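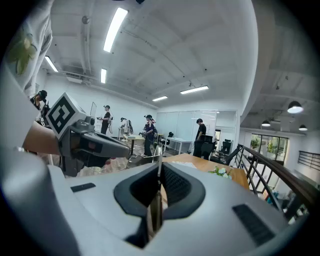
The Omside Folding Drying Rack from Zirkora

If you do laundry in a small apartment, you already know the problem. The wash is done, the dryer in the basement is taken, and every chair back in the place has a shirt on it. The Omside holds a full family load and then folds down flat enough to slide behind a door, and we love it for that!

Fully open, the rack stands 48 inches tall and 54 inches wide with both wings up. There's enough hanging space for sheets folded once, a week of T-shirts and a good pile of socks on the short rails underneath. The wings lock at two heights – level for sweaters you want to dry flat, or tilted up for long things like pants and bath towels. You can also leave one wing down if you're short on floor space (we do this all winter).

The rails are powder-coated steel, smooth all the way around, so knits don't snag and there's no rust line across a white shirt. They're spaced wider than on our older Dondcombe rack. Customers asked for that again and again, and they were right: thick towels dry a lot faster with air moving between them. Jeans too, especially if you hang them by the waistband with the pockets turned out.

The feet have rubber caps that grip tile and wood floors and won't leave marks. Replacement caps come in packs of four and fit both the Omside and the Dondcombe.

Setup takes no tools. Stand the rack up, pull the legs apart until the center brace clicks, then lift the wings. To fold it, push up on the brace and the whole thing closes like a book. Please load the middle first and the wings last, and keep heavy wet items such as bath mats over the legs.

Wipe the rails with a damp cloth now and then. If you live near the ocean, a quick rinse and dry every month or so keeps the hinges moving nicely.

Details
Height open: 48 inches
Width, wings up: 54 inches
Rails: powder-coated steel
Colors: white, slate, soft green
Item number: 245
Price: $73

The soft green is new this June and it's a lovely one, a bit grayer than mint. White and slate ship right away, and green orders go out as each batch comes in from the finisher.

Goes well with: the Omside sock clips, sold by the dozen, and the mesh sweater shelf, which snaps over either wing and comes off for washing. The shelf does not fit the Dondcombe.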